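Parallel jaw or three-finger for PC teardown?

kilnbench
We're choosing a gripper for pulling RAM and drives out of old desktops at the Firkindale depot. Down to the Kilness parallel jaw and the Vadiria three-finger. Same arm, same Zeleke controller for both. Anyone run either of them for more than a week?

slotcar_11
Parallel jaw, easy. We did 112 memory sticks with the Kilness in November and dropped 8. The three-finger is too fat to get between slots.

mapleservo
Disagree. The Vadiria centres round parts by itself and you'll want that for fans and coolers. Fingertips can be swapped for thinner ones.
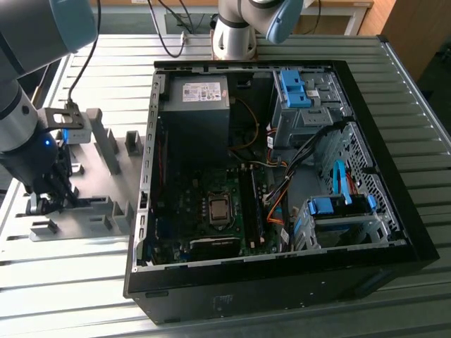
kilnbench
Finger width matters less to me than approach angle. Coming straight down is fine for most of the board, but on a tower like this one the two memory slots are side by side right next to the processor, and there are cables curling close by. I'd want narrow tips and a wrist camera before trying it at full speed.

slotcar_11
Wrist camera, yes. A fixed one loses the slots as soon as the gripper is over them.

mapleservo
Ours is fixed and it copes. You teach the pose once per case model.

slotcar_11
Works if you only get one case model. We get whatever turns up on the pallet.

kilnbench
Same at our end, mixed pallets. Does the Zeleke hold its force setting at the low end? I've read it drifts.

mapleservo
Ours drifted a bit after 1,000 cycles. Re-zero it at the start of the shift - takes a minute.

kilnbench
Ta. I'll trial the Kilness first and post the drop count.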